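Progress report to the Rendgate fund, second period
Project: Kukisham household chores trial
20th April

## Summary

The trial set out to find whether a two-armed walking robot can do ordinary jobs in a furnished room well enough to be worth having. After this period our answer is: some of them, slowly, with a person near by. Picking things up is in fair shape. Cloth is not. We are on budget and one work item is behind, the folding work, for reasons given below.

## What we said we would do

The plan agreed with Rendgate had three work items for the period:

1. Clearing items off soft furniture and off the floor.
2. Straightening and returning soft furnishings.
3. Folding small laundry (tea towels, pillowcases).

We also agreed to run the same set of jobs in the shop-floor bay at Gridari, so that the two settings could be compared.

## Clearing

We logged 821 attempts at clearing jobs in the living room. An attempt counts from the spoken instruction to the point where the item is in the right place or the operator stops the run. Hard items such as cups, remote controls and books are now dealt with reliably enough that we have stopped tuning for them. The software releases them cleanly and the walking between the sofa and the side table is steady.

Light, floppy items are harder. Carrier bags and thin packaging change shape as soon as they are touched, and the planner works from a view of the item that is already out of date. Using both hands has helped. One hand steadies, the other closes, and the number of drops has fallen compared with the first period. The cost is time. A bag that a person would pick up in passing takes the robot long enough that our testers asked if it had stopped.

Knocking things off is still a nuisance. When the robot bends towards a low seat it has to keep its own legs out of the way of its hands, and it does this by standing further back than we would like. A longer reach makes the grip weaker. We have tried a wider stance and will go on with that.

## Soft furnishings

Cushions and throws go better than we expected when they are thick and the cover is a rough weave, which gives the fingertips something to hold. Smooth covers slide. We changed the rule for how hard the fingers press, so that they press in first and close second, and this made the biggest single difference of the period. It does mean watching for wear on the fabric. We check covers at the end of each block of runs and have had to replace one.

The robot can put a cushion back on a sofa. It cannot yet tell whether the cushion looks right. Several testers re-did the job by hand afterwards, and we have counted those as failures even where the cushion was on the correct seat.

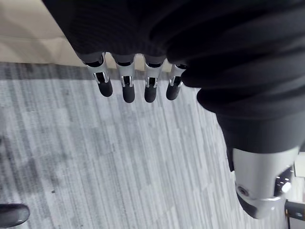
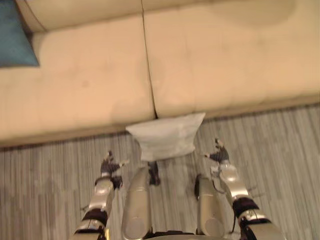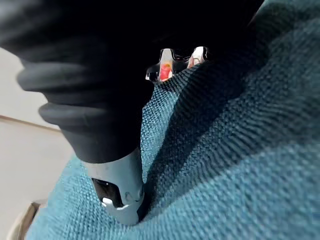
Nordin, who read the draft of this report, wrote back that clearing a sofa is the easy half of tidying, and that the figure a household would want is how many minutes of their own time the machine gives back once they have waited for it, moved things for it and put right what it got wrong. The same comment asked us to stop reporting success rates on their own.

We accept the point. From the next period we will report a net time for each job: the time a person would have taken, less the time a person spent setting up, watching and correcting. We have worked this out for a small part of the existing log and the result is negative for every soft item. For hard items it is close to even. We would sooner Rendgate heard that now than at the final review.

## Folding

This item is behind. We had planned to start folding once the cushion work was finished, and the cushion work overran. We ran 114 folding attempts with tea towels on a flat table. The first fold is usually acceptable. The second fold undoes the first more often than it improves on it. Pillowcases have not been tried.

We do not think folding will reach a useful standard within the life of this grant. We propose to keep it to tea towels and to use the time saved on bags and packaging, where there is more to gain.

## Shop-floor comparison

The bay at Gridari was available for less of the period than planned, so the comparison is thin. What we have suggests the shop floor is easier. Items are in known places, the lighting does not change and the surfaces are flat and firm. Restocking boxed goods from a trolley needed little new work. Collecting loose wrapping from the floor of the bay gave the same trouble as bags in the living room, which supports the view that the material matters more than the setting.

Staff in the bay were willing to work near the robot but did not like having to wait behind it in the aisle. We have agreed a passing place with them for the next block.

## Equipment

- Finger joints: 2 replaced, both under warranty.
- Fingertip covers: wear is within what we allowed for.
- Wrist cameras: the view is often dark when the hand is close to an item. A small lamp is being looked at.
- Battery: run time has been the limit on most days. A spare is on order.

## Spending

Spending is in line with the agreed profile. The underspend on bay hire has been set against the battery. No change to the total is requested.

## Next period

- Report net time for every job.
- Repeat the clearing runs with bags and packaging only, with the wider stance.
- Finish the cover types not yet tested (velvet, leather, smooth cotton).
- Complete the bay comparison at Gridari before the end of June.

## Decision needed

Please confirm whether Rendgate is content for folding to be cut back as described. If the answer is no, we will need the cushion tests shortened to make room for it, and would want to agree which covers to drop.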